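We use cookies to remember your basket and to see which pages are being read. By carrying on you agree to this. Manage preferences | Accept

Section 4: Hanging your Pomare three-panel canvas set

Thank you for bringing a Pomare set home! We know it's tempting to tear off the wrapping and get straight to the hammer, but a quiet half hour with a pencil and a tape measure will save you a good deal of filling and repainting later on. Put the kettle on, read this section through once from start to finish, and then come back to step 1 with your tools beside you.

The instructions are for the Pomare set hung on ordinary plasterboard or timber-framed walls. If you have the larger Clarkska triptych, stop here and turn to Section 5, as its panels are a good bit heavier and use a split batten in place of the hooks.

4.1 What you will need

In the flat cardboard sleeve at the back of the carton you'll find the hanging hooks, the wall fixings, a sheet of felt pads and the folded paper template. From your own shed or kitchen drawer, please gather:

- a tape measure and a soft pencil
- a spirit level (the longer the better, although a short one taped to a straight piece of timber does very nicely)
- a hammer, and a drill if you are going into brick
- low-tack painter's tape
- a clean, dry cotton cloth
- a stud finder, if you own one or have a neighbour who'll lend you theirs

NOTE: Older cartons packed at our Flillivville workshop have the template printed on the inside of the lid. Cut it out along the grey line before the box goes in the recycling. We've posted out quite a few replacements to people who remembered it a day too late, and we are always happy to, but it does hold up your afternoon.

4.2 Choosing the spot

1. Lay the three panels face up on a bed or a clean rug, in the order you'd like them. Each panel has a number pencilled on the back stretcher bar. Number one is meant to go on the left, but Glenys Cartwright, who designed the colourway, has her own set in reverse at home and tells us she prefers it, so please don't feel bound by us.

2. Stand back from the wall where you'd normally see it from. If that is the sofa, sit on the sofa. People tend to choose the height standing up and then find themselves looking at the underside of the picture all evening.

3. Mark a light pencil line where you want the centre of the panels to fall. Above a sofa or sideboard, leave 20 cm between the top of the furniture and the bottom edge of the canvas. It can go a touch higher over a bed with a lot of pillows.

CAUTION: Keep the set away from heaters, wood stoves, steamy bathrooms and any wall that takes strong afternoon sun. The colours are lightfast, but canvas moves with heat and the corners can start to lift.

4.3 Marking the wall

4. Unfold the template and press it flat with your hands. Don't iron it! The ink transfers, as Alby Bolger in our packing room can tell you from the state of his good shirt.

5. Tape the template to the wall so that its long centre line sits on your pencil mark. Lay the spirit level along the top edge and nudge the paper until the bubble settles. Ceilings and skirting boards are seldom true, particularly in older houses, so trust the level over your eye.

6. Check the gaps. The template allows 12 cm between one panel and the next, measured edge to edge. If your wall is a short one you can fold the paper along the dotted pleats and bring the panels closer together, keeping both gaps the same.

7. Push the pencil tip through each cross to mark the wall, two crosses to a panel, then take the template down. Keep it somewhere safe in case you move house or change your mind — plenty of us do both.

4.4 Fitting the hooks

8. Find out what is behind your marks. A dull knock usually means a stud, and a hollow one means you'll want the plasterboard fixings from the sleeve.

WARNING: Never drill or hammer directly above or below a power point or light switch. Cables commonly run straight up and down from these. If you are in any doubt, have a licensed electrician check the wall first.

9. Hold the hook with its lip facing up and its hole over the pencil mark, and drive the pin in at the angle set by the hook. Stop when the hook is snug. One more hit for luck is generally the one that dents the wall.

10. Repeat for the remaining hooks, checking each pair with the level as you go. If one comes out a hair low, gently tap it upward now, before there's any weight on it.

4.5 Hanging and levelling

11. Press a felt pad onto each lower back corner. They let a little air move behind the canvas and keep the panels from walking sideways whenever somebody shuts a door.

12. Start with the middle panel. Hold it by the sides, never by the front face, and lower it until you feel both hooks catch. Hang the outer two in whichever order suits you.

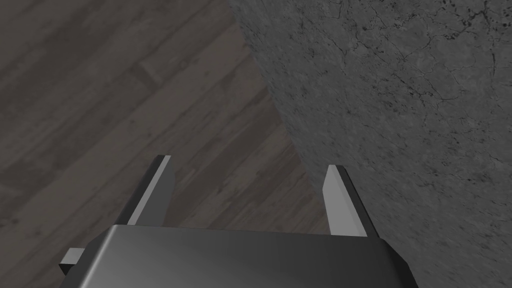

Ronard Home Guides, Issue 127

13. Step back to your viewing spot and have a good look. If a panel leans, lift it off fully before adjusting. Sliding it about while it's hanging can scrape the wall paint and work the pins loose.

14. Rub out any pencil marks with a clean eraser, and wipe the canvas edges once with your dry cloth. Don't use water, furniture spray or glass cleaner on the painted surface.

NOTE: A new canvas may go slightly slack in its first December or any other humid spell. It will normally tighten up again as the weather dries. If it doesn't, tap the small wooden wedges at the inside corners a little further in, working around all four so that the tension stays even.

4.6 If something isn't right

A missing fixing, a bumped corner, a hook that won't bite: please get in touch before you send anything back, as most of these can be sorted with a small parcel in the post. Ask for Rawiri Mudgway on the customer desk and have your carton label handy. For masonry walls, or anywhere with lath and plaster, Ewan McKinnon has put together a separate sheet on fixings, and we'll gladly pop one in with your order.

Section 5 covers the Clarkska triptych and its batten.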